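Prirka Hand Gripper – Grip Loss Fault: Frequently Asked Questions
Last updated 2019-08-31

What is the problem?
On some Prirka hand grippers the finger pads stop holding partway through a lift. The trigger is still fully squeezed, but the item slides down or drops. Imetti has traced the fault to the return spring behind the pads, which can slip off its seat.

Which units are affected?
Units with serial numbers ending in K, shipped from January onward. There are 300 of them. Units with the newer Kovalchuk spring, marked with a dot of paint inside the trigger housing, do not need any work.

Is it dangerous?
We have five reports of dropped items and none of anyone being hurt. The spring can come out with some force when the housing is opened, so wear eye protection and keep your face back.

How do I check my gripper?
Use a soft item inside an enclosure with a floor, so a drop does no harm. Grip it near the base, lift it clear and hold the trigger closed while you count to 30. Watch the item against the pad. 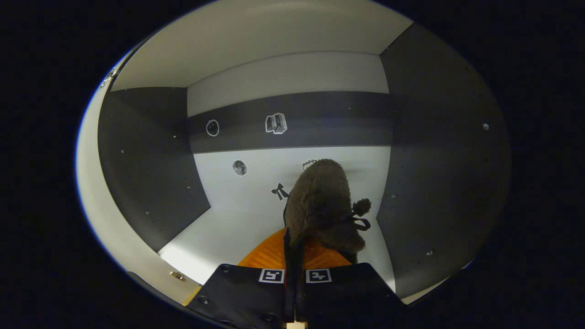 If it creeps at all, take the gripper out of service. Do the check again with a second item before you clear the unit. Plush and other fuzzy items show the fault sooner than hard ones.

Can I tighten the pads and keep going?
No. Tightening the pad screws hides the slip for a short while and puts more load on the spring.

Will my recorded sessions be affected?
Possibly. The Flosumier software logs trigger position, so a slipping grip is recorded as a good one. Review any session made after the unit passed 2,000 grip cycles and flag the ones where the item moved with the trigger closed.

How often should I repeat the check?
Every 700 cycles until the new spring is fitted – sooner if the unit has been dropped.

How do I get the replacement spring?
Send the serial number through the Imetti service form. The spring is free and comes with a fitting sheet. If you would prefer us to fit it, return the whole gripper with the pads on.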